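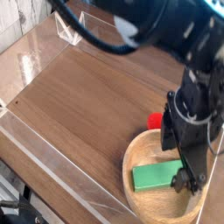 The wide bowl with a green block in it.

The woman who runs the bowl shop at Todden has been turning wood for 32 years, and she will tell you within a minute of meeting her that she still can't walk past a bowl without picking it up and running her thumb along the rim. "It's the first thing I do in anybody's house," she says. "I've embarrassed my children at every dinner party we ever went to."

We met in the front room of the shop, which smells of sawdust and of the coffee she keeps going all day long, and I had meant to ask about kitchens, salad, that sort of thing. But what she wanted to talk about was toys. Her bowls, she says, go home with people who mean to put fruit in them, and a month later there are blocks in them instead (or keys, or crayons, or a sleeping kitten, in one case she has the photograph to prove).

"And I love that," she says. "A shallow bowl is just about the best thing you can give a small child for tidying up. You can see everything that's in it. With a deep box they tip the whole lot on the floor to get at the one piece they want, and then you're back where you started, aren't you?"

She likes a thick, rounded rim for the same reason. Little hands can get a proper hold of it, and it forgives a knock against a table leg. Pale wood is her favorite, too, and she goes on about it happily for quite some time. "Put one bright green block in a pale bowl and look at it! The color just sings. You put that same block in a dark bowl and it goes to sleep."

She sells through Granon now as well, a small housewares store two towns over, and last year the two of them sent out 264 bowls between them, which still seems to astonish her. The early ones were sold off a blanket at the Diltolbridge summer market, where she sat for three seasons before anyone bought anything larger than an egg cup. She'll be back there in July, with a real table this time and a canopy her son-in-law has promised to put up.

I asked how she finishes a bowl that's going to be handled by children, and she got up to fetch the tin. It's a plain oil and wax mix from Pärn, rubbed on thin and left overnight, then rubbed again. A big bowl takes her 14 days from the first rough cut to the shelf, though most of that is waiting. "I'm a terrible waiter," she says. "I go in and look at them. I say good morning to them, if you want to know the truth."

Her own grandchildren have a bowl each, and the rule in the house is that whatever is in your bowl at bedtime is safe, and whatever is on the floor belongs to Grandma until breakfast. The youngest has worked out that a single block counts as tidying, and puts it in with great ceremony, and leaves the rest where they are.

"I let it go," she says, pouring me another cup I hadn't asked for. "One's a start. Do you take milk?"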